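Skesside Lap Timing Data

Lap and sector times from the Skesside short-oval stock car series, one row per completed lap. The set covers 5 race meetings and 513 rows, practice excluded. Times are in seconds to 3 decimal places.

Columns: meeting, car, driver_code, lap, sector, time_s, flag. Laps run under caution are kept and marked Y in the flag column.
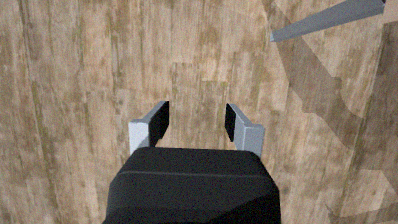

Roksolana Holovko asked whether pit laps should be dropped before computing averages. They should; filter on flag = P. The Kodau meeting has no sector split, and its sector column is blank.

Known problems: car 100 changed transponders at Lulow in February, so its first few laps there are missing.

Maintainer: Bohdan Shevchuk. Corrections go in fixes.csv.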